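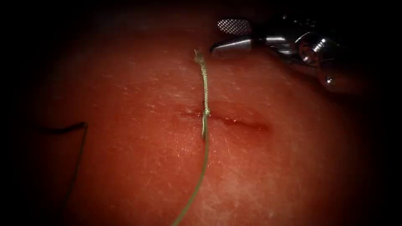

Re: [bench-robots] Right arm drifting at the wrist, jaws not closing square

From: Gunther Baumgart
To: bench-robots list
Date: 8 May 2019

Araceli Cárdenas wrote:

> Ours has started doing something odd on the right arm. You ask for
> ten degrees of wrist and get rather less, then the rest of it arrives
> in a lump when you reverse. The jaws close, but they don't close
> square, and thread slides out of them when you pull a throw down.
> I've re-run homing until I'm sick of the noise. Kastden say send the
> arm back, and Pretport is a long way to post an arm. Has anyone on
> the list dealt with this in house? Also, how often do you all
> re-tension? The manual has a chapter heading for it and then a
> blank page.
>
> Araceli

Araceli,

The blank page is in our copy as well. I had assumed it was a printing fault until I saw the PDF.

Don't post the arm yet. What you describe is what ours did last July, and it was slack in the wrist cables. Homing won't cure it, as homing only tells the controller where the motors are, and the motors are fine. They are just no longer on close terms with the wrist.

What we do at Duvbridge, in order:

1. Power off, instrument out, drape off. Put the instrument in the cradle with the shaft level. If you don't have the cradle, two blocks of foam with a notch cut in each will do, and ours cost less than the Kastden one by a margin I won't go into.

2. Turn each drive disc by hand and watch the wrist. It should move as soon as you do. If the disc turns a bit before anything happens at the other end, that's your lump.

3. Look at the pivot with a loupe. We found lint wound round ours, plus a good deal of dried something from the practice tissue. Clean it with a soft brush and warm water with a drop of detergent, then rinse and dry it properly. Please don't use the air line. We did, and drove the muck further in.

4. Take up the tension a quarter turn at a time, both sides of the pair, and try the discs again between turns. Stop when the lag goes. It is very tempting to give it one more for luck. One more for luck is how we came to own a spare wrist.

5. Check the jaws last. The cross-hatched face fills up with fibre off the braided suture and then grips about as well as a bar of soap. Brush along both diagonals. If they still close crooked after that, the pin is worn and you will have to talk to Kastden after all.

6. Refit, home it once, and redo the camera-to-arm registration. Skip this and the arm will be beautifully tight and a couple of millimetres away from where it thinks it is.

Then tie something. I don't trust the self-test, which passed ours with flying colours on the morning it dropped every thread we gave it. The still at the head of this message is from our bench, right-hand instrument, green braided thread with a knot sitting on the slit. You can see how furry the cut end gets. All that fluff has to go somewhere, and given the chance it goes into the jaws. Look at the flecks on the tissue too, and then think about your pivot.

As to how often: we re-tension every 74 hours of running, for no better reason than that it was the figure on the log sheet when the first one went slack. Reinholz, who make the cable, quoted me 346 for a full set including the crimps, and it took them four emails to say so. I would order a set now even if yours cleans up nicely. The lead time was ten weeks.

Two questions back to you. Does the lag get worse when the shaft is rolled right over? And is the left arm behaving? If both have gone at once I'd look at the power supply before taking a screwdriver to anything.

I have the missing chapter more or less written up, in my own handwriting, with coffee. I can scan it if anybody wants it.

Gunther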